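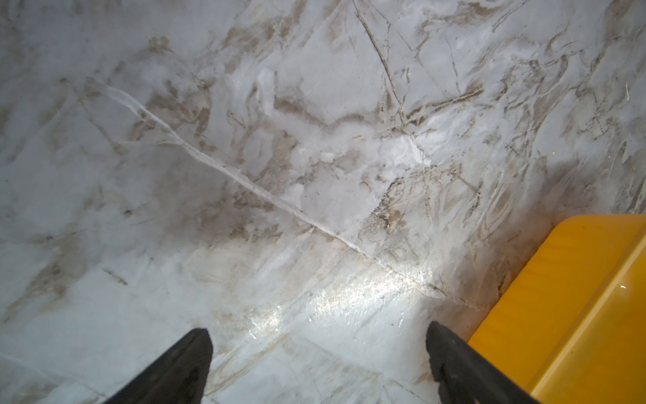 How do you clean a marble-look tabletop? Wipe it with a soft damp cloth and a drop of dish soap, then dry it with a towel so it doesn't streak.

Puritz Marble-Look Table Top

The Puritz is a flat top with a printed marble pattern, made to sit on any of our Jotent frames or on a base you already own. The ground color is a pale gray-white. The veins run in beige, taupe and gray-brown, with some fine hairlines between the larger streaks. The finish has a slight gloss.

No two pieces are cut from the same part of the pattern, so expect the darker patches to fall in a different place on yours. If you are ordering two tops to stand side by side, the veins will not line up across the join. Write to us before you order and we will try to pick a pair that sit well together.

Sizes
Small: 50 cm x 66 cm
Large: 66 cm x 120 cm
Custom cuts are available on request. Allow an extra two weeks.

Item number: 508 (small), 508-L (large)

What comes in the box
One top, four felt pads, a bag of screws for the Jotent frame and a printed care sheet. The frame is sold separately.

Fitting
Lay the top face down on a blanket. Set the frame on it, line up the holes and start all the screws by hand before you tighten any of them. Do not use longer screws than the ones supplied — they will come through the face. If you are using your own base, drill pilot holes no deeper than 10 mm.

Daily use
The surface is fine for meals, homework, folding clothes and most craft projects. Plastic bins and trays can be set down on it, but lift them when you move them. Grit under a heavy bin will scratch any glossy surface, this one included. Use a trivet under pans and a board for cutting.

Coffee, tomato sauce and turmeric should be wiped up the same day. For dried glue, lay a warm wet cloth over the spot for five minutes and rub it off with your thumb. No scouring powder, no bleach, no steel wool.

Small scratches show less on the veined areas than on the white. The Tarawneh repair stick in Pale Stone is a close match for the light ground. We do not have a match for the brown veins yet.

Delivery and returns
Tops ship flat from the Alleck warehouse, usually within four working days. Check the corners before you sign for the package. A chipped corner is the most common damage and we replace it free if you send a photo within a week. Unused tops can be returned for 30 days. Custom cuts cannot be returned.

The large size was out of stock for most of August and is available again. Questions about custom cuts or matched pairs go to Siham Sfeir at the Alleck order desk.

Page updated October 7, 2024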